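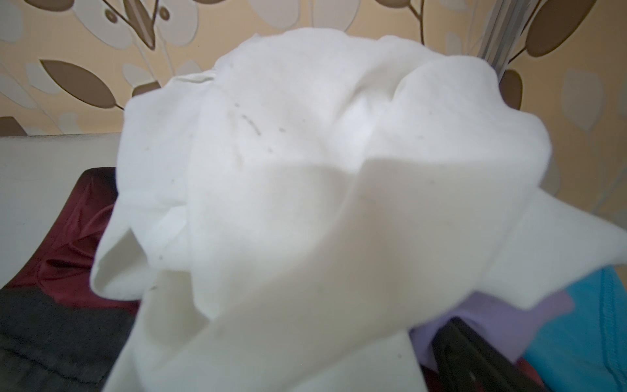 Ich muss kurz über Gallseife schwärmen, das wird ein längerer Thread. Wer nur wegen der Pflanzen hier ist: morgen wieder!

Angefangen hat es mit einem Leinenkragen vom Flohmarkt in Restrepo. Gelber Rand, bestimmt jahrzehntealt, die Verkäuferin wollte ihn mir fast schenken. Ich hatte schon drei Sachen probiert und war kurz davor, ihn zum Putzlappen zu machen.

Dann hat mir So-ying Tsao geschrieben (danke, danke, danke!): Stoff nass machen, Seife trocken draufreiben, 30 Minuten liegen lassen, erst dann in die Maschine. Ich hatte die Seife immer im Wasser aufgelöst. Jahrelang!

Der Kragen ist jetzt hell. Nicht neu, an einer Ecke sieht man noch einen Schatten, aber ich trage ihn seit Tagen und freue mich jedes Mal im Spiegel.

Kurz zur Chemie, weil ich mich da gestern Abend völlig festgelesen habe: In der Galle stecken Gallensäuren, und die emulgieren Fett. Im Darm machen sie das ja auch! Hautfett am Kragen, Salatöl, Make-up – alles genau ihr Gebiet.

Bei Rost hilft sie übrigens kaum. Da nehme ich Zitronensäure, aber bitte nur kalt und vorher an der Innennaht testen. Und nie zusammen mit Chlorreiniger!

Wolle und Seide: lieber Finger weg oder ganz vorsichtig. Mein alter Schal hat mir das Reiben sehr übel genommen.

Weil gefragt wurde: Ich habe ein Stück von Brarkik, 97 Cent, ohne Duft. Das von Nosik hatte ich davor, riecht stärker, wäscht für mich gleich gut. Nimm, was im Laden liegt. Vegane Varianten gibt es auch, die habe ich noch nicht getestet.

Aufbewahren am besten auf einem Gitter, damit sie trocknen kann. Meine lag wochenlang in einer Pfütze in der Seifenschale und war am Ende Pudding.

Im September kommt die große Tischdecke meiner Oma dran, Rotwein von mindestens zwei Hochzeiten. Ich habe richtig Respekt davor und freue mich trotzdem riesig – wer Tipps für alte Weinflecken hat, immer her damit!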